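About Plindholm Laundry

Hi, I'm Anoma, and I wash other people's pillows for a living!
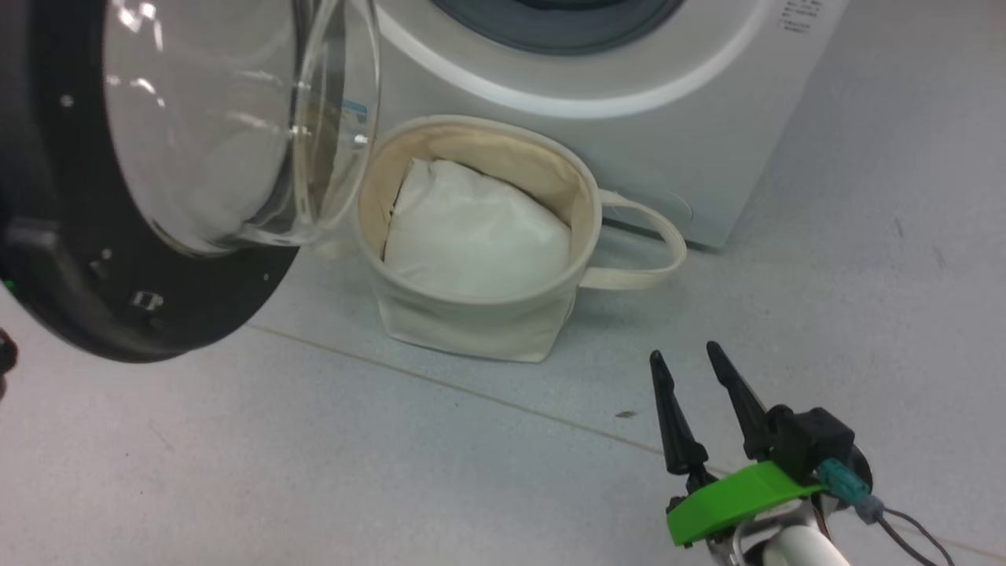 I started Plindholm because of a duvet. I was living in a third-floor apartment in Treltimbridge with a washer so small that a double duvet went in like a sausage into a thimble, and the closest place that would take one wanted it for 11 days. Eleven days, in January! So I dragged it to my aunt's house, used her machine, and came home thinking there had to be other people on my street with the same problem. There were plenty. I bought a white front loader with a nice wide door, the kind that swings right out of your way, and I put a cream canvas basket on the tiles in front of it. I still like a soft basket best for this work. It gives a little when you stuff something puffy in it, and the loop handles are easy on the hands when you've been hauling bedding since 6 a.m.

We do bulky things, mostly. Pillows, comforters, cushion covers, dog beds (yes, really, bring them), sleeping bags, the big throw that lives on the back of your couch. We'll do your regular wash too if you ask, but the puffy stuff is what I love. I check the care label on everything, and if I can't read it or it's been snipped off, I call you before I do anything. Pillows get a gentle cycle and a second rinse, then a long, low dry with a few stops to shake them out by hand. It's slow and I'm fine with that.

The other half of Plindholm is Sunil Uddin. Sunil answered a card I'd put up in the Weerakoon bakery asking for someone with a van and a strong back, and he's been doing our pickups and drop-offs ever since. He also does all the mending, which I didn't know he could do until he fixed a split pillow seam in front of me with thread from his glove compartment. If your zipper comes back working better than it went out, that was him.

Last year we washed 2,021 pillows. I know because I write every one of them in a notebook by the sink, and Sunil adds them up on New Year's Eve and reads the total out loud like it's the lottery.

We're still small and I'd like to keep it that way. Your things get their own load, always, so your pillow never shares a drum with somebody's Labrador. We use an unscented detergent unless you tell us you want the lavender one (ask for Nirnudano, it's our own mix and it's pretty strong, so maybe try it on one pillowcase first).

Pickups are in Treltimbridge and anywhere within 3 miles of it. Further out than that, you're welcome to drop off at the side door between 8 and noon, just ring twice and give me a minute to get down the stairs. Put your name on the bag, please! A sticky note falls off, so a safety pin and a scrap of paper is better.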